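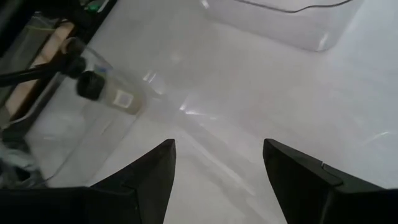 Logged by Anum Mirani, Fulfillment Support, Grerndale
Last updated 4:40 pm

Ticket: Gift message cards missing from bulk recipient orders
Priority: High
Status: Fix applied, monitoring

Account: Varnus, August client appreciation order, 2000 recipients, one address file.

Reported: Corentin Tessier at Varnus says recipients got the snack box with a blank card. Three confirmed by phone. Tracking and contents are correct.

10:15 am — Pulled the order. Message column is present in the uploaded file. Card queue shows nearly 72 records with an empty message field. All have a line break inside the message text.

10:50 am — Reproduced on the test account. Importer reads the line break as the end of the field and drops what follows. If the break comes first, the card prints blank. No error is raised.

11:30 am — Asked Rizwan Kiani to hold unshipped boxes at the Devau packing site. Hold confirmed.

1:20 pm — Faisal Jafri changed the importer to replace line breaks with a space. Test file of 30 rows imported clean. Preview matches source.

2:45 pm — Reimported the message column only. Addresses and ship dates untouched. Hold released after card reprint.

Open items:
Replacement cards for boxes already delivered. Corentin wants them mailed flat, no second box.
Add a warning for empty message fields at upload. Assigned to Faisal.
Check the Arain order, same template.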